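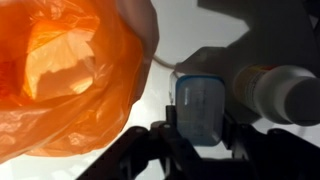 3.2 Bags and what goes into them

Bags gave us some of the richest material in the whole study! Of the 677 packing episodes logged in the Drulmont flats, 112 ended with small household items going into a thin plastic bag, and these were the ones our coders argued over most happily. A box tells you where its sides are. A bag sags, folds over on itself and changes shape each time somebody touches it (Hendriks calls this "negotiating the mouth"), so people keep adjusting their plan as they go.

Figure 3. Open orange plastic bag and a small translucent container on a plain white surface.

Colour mattered more than we had expected. Translucent bags let people check what they had already packed without reaching in, and several participants in the May sessions told us they picked them for exactly that. Small tubs and bottles were a delight to follow. They were often picked up, turned over, set down again and left until the end, when they were used to fill a gap between softer things. Cables came up again and again too: 19 participants coiled theirs first, while others simply fed them in and hoped for the best.

We coded each episode with the Braveck scheme, adding one new category, "holding open", for moments when a hand was busy only with the rim. It proved wonderfully useful, and we would love to see it tried on laundry and shopping as well. Section 3.3 turns to rigid boxes, where the rim looks after itself and the order of packing becomes much easier to read.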